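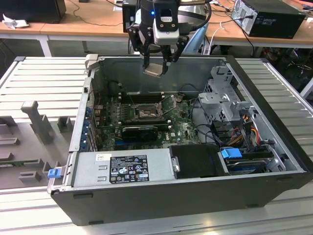

# About Grurneck

We build a robot work cell for fixing and refitting desktop computers, and we think it's the most fun anyone can have with a screwdriver budget. The cell is called Jodow. It's an arm, a two-fingered gripper, a wrist camera, a slotted work surface and the software that ties them together, and it ships as one kit that fits through a normal office door (we measured a lot of doors).

Grurneck started when Madalena Louro was running a refurbishing shop and had 2000 towers to get through before the end of a school year. She loved the machines and hated the repetition: side panel off, drive out, memory in, side panel on. Sepehr Taheri was her neighbor across the parking lot, writing control software for packaging lines, and he came over one June evening to borrow a label printer. He stayed until midnight arguing about whether an arm could seat a memory module without bending anything. They've been arguing about it ever since, and the rest of us joined in!

## What Jodow does

Inside a PC is a wonderful, awful place for a robot. Cables move when you touch them. Every maker puts the latches somewhere else. Small parts sit close to tall ones, and a processor socket will not forgive a careless finger. We picked this work because we like how hard it is.

Right now the cell handles memory, expansion cards, drives on tool-free rails and most side panels. Our case library covers 944 models, and adding one takes a technician an afternoon with the teaching software, Tabrizi. You guide the arm by hand, mark the places it should stay away from, and run it slowly a few times while you watch.

Processors are still in testing. Loose cable bundles are still a person's job, and we'd like you to know that before you call us.

## Who uses it

Repair shops, school districts and recyclers, mostly. Onus, our first customer, runs 2 cells side by side and sends us long, very frank emails about both of them. Half of our last software release came out of those emails, including the gentler release on drive handles.

## Working with us

Some 70 people have been through our free open bench, where you bring a computer you know well and we try it on the cell together. Bring the odd ones. Sepehr has a soft spot for old office towers with colored latches, and Madalena will want to see your cable routing.

If you'd like a bench slot, write to us with the case model and what you want taken out or put in.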